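Terero Memorial Pages - Frequently Asked Questions

Last updated Feb 17, 2018

How do I send an obituary to you?

You can write it in the form on our website, send it by e-mail, or bring it to our office in Wescombe. If the funeral home is helping you, they can also send it in your name. In this case we will still call one family member to confirm that the text is correct.

How long can the text be?

The basic notice is up to 200 words and has one fixed price. The long notice is up to 634 words. We know this is a strange number, but it is what fits in one full column of our printed page. The online page has no limit.

What should I write in it?

Most families begin with the full name, the age, the town and the date of death. After that come the parents, the school, the work, the husband or wife, the children and the grandchildren. Then please give the time and place of the service. You are free to change this order. Some of the nicest notices we receive begin with a garden or a fishing boat.

Can I send a text written by hand?

Yes. Many of our older readers prefer this, and we type it for them without extra cost. Please write the names in capital letters, because a wrong letter in a name hurts the family very much. 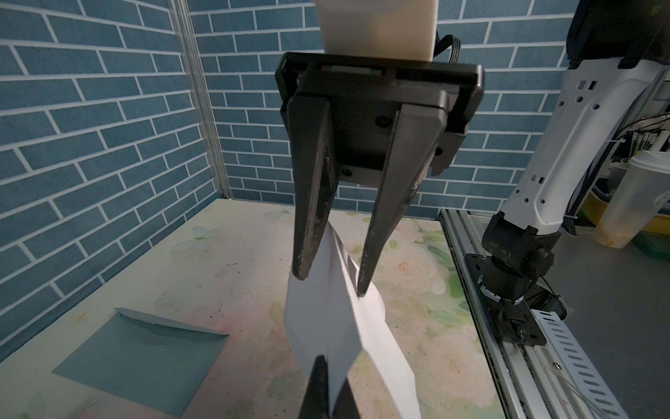
Handwritten pages can be left at the front desk or in the mail slot of the Wescombe office, also when we are closed. Please use one side of the page only and write your telephone number at the top. An envelope is better than a loose sheet. A piece of white paper that is crumpled and full of creases, like the one between the two black fingers in the photo, can still be accepted, but the words that fall on a fold are often difficult to read and we may have to call you about them. We keep the original for one month and then return it by mail if you ask for it.

Who must I list as family?

This is the decision of the family. We do not add or remove any name. If two parts of a family disagree, we ask them to send us one common text, or we print two separate notices.

What is the deadline?

For the printed page, noon on the day before. For the online page we publish within a few hours - at night it can be the next morning. 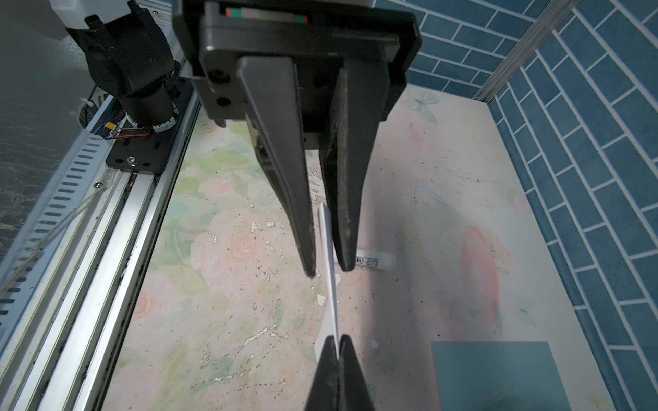
If the service is very soon, please call us and do not wait for an answer by e-mail. We can put the time and place online first, and the full text can follow later.

Can I correct a mistake after it is published?

Online, yes, as many times as you need. In print we can only publish a correction on the next day. If the mistake was ours, it is free.

Can people leave messages?

Yes, every online page has a guest book. Each message can have up to 1000 characters and is read by our staff before it appears. You may also ask us to close the guest book.

Do you have old obituaries?

Notices from the Grillport and Pangaribuan area are now in the same archive as ours. To order a copy, write to Box 1723, Wescombe, with the name and the year of death. Starting in March, you can also order copies through the form on our website.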